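Drukeo
Home / Floor Care / Brooms and Dustpans / Long-Handle Sets

Ponberg Broom and Dustpan Set with Wooden Handles

A broom, a dustpan, and two plain wooden handles. We have been selling one version or another of this set since we opened the shop, and it is still the thing people come back for when they move to a new place or finally give up on the old broom in the garage. It looks at home in a living room, which matters when you live somewhere without a closet to spare.

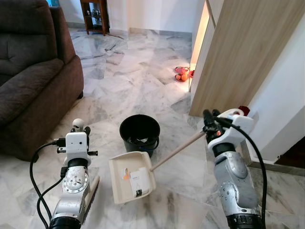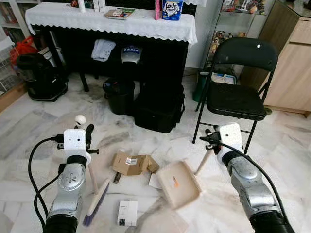
The Ponberg dustpan on marble tile.

Let me tell you a bit about how we ended up with it, because we tried a good many brooms first (our back hallway looked like a hardware store for most of one winter). What we wanted was a broom for the ordinary, everyday mess of a house where people open packages, eat toast on the sofa, and walk in with their shoes on. Fine dust is one job and bits of torn cardboard are another, and a lot of brooms are good at only one of them. The stiff ones skip right over the dust, and the very soft ones fold up the minute you push anything with a little weight to it. The Ponberg bristles sit somewhere in the middle. They're soft at the tips, so you can use them on marble, tile, or sealed wood, and firm enough near the head to move a pile along without having to go over it three times.

The dustpan comes with its own handle, so you can set it down and tip it toward the broom without getting on your knees. The front lip is wide and fairly thin. On a smooth floor it lies close, and you get much less of that stubborn gray line of dust that you end up chasing backwards across the room. On grout that sits low you may still get a little of it, and the best thing we've found is to turn the pan and come at it from the other side.

What's in the box
One broom with wooden handle
One dustpan with wooden handle
Two hanging loops, packed in a small paper envelope (please check for it before you recycle the box!)

Good to know
The broom handle screws in, and it should be snug but not forced. Give it a quarter turn now and then, as wood shrinks a little in a dry house and any broom will work itself loose over a season of heating.
Wash the bristles in lukewarm water with a drop of dish soap, shake them out well, and hang the broom up to dry. Standing it on its bristles for months will bend them, and once they've taken a curve it's hard to talk them out of it.
The pan can be rinsed under the tap. Stickers inside the pan peel off most easily after a minute under warm water.
Please keep both pieces out of the dishwasher, however tempting.

Which floors is it for?
Any hard floor, really. Marble, ceramic tile, vinyl, laminate, sealed hardwood. If your floor is polished stone, sweep before you mop, and do it every time, as grit under a wet mop is what leaves those faint dull tracks. For rugs and carpet you'll want our Vetora hand brush, which is stiffer and shorter.

Goes well with
Vetora hand brush, for rugs and stair treads
Tatlı floor soap, unscented, in the large refill bottle

Shipping and returns
Orders leave our warehouse within 2 working days. If the set isn't right for you, send it back within 30 days. It can be used, we don't mind, only please knock the dust out first. Replacement broom heads are sold separately and fit every Ponberg handle bought since November.

From our customers (87 reviews)

"I bought one for my mother and then had to order another for myself. The handle feels nice in the hand and it doesn't shed. I wish the pan were a touch deeper, but it does the whole kitchen in one go if you empty it once." Slavica Bošković, February 9, 2023

Show 15 more reviews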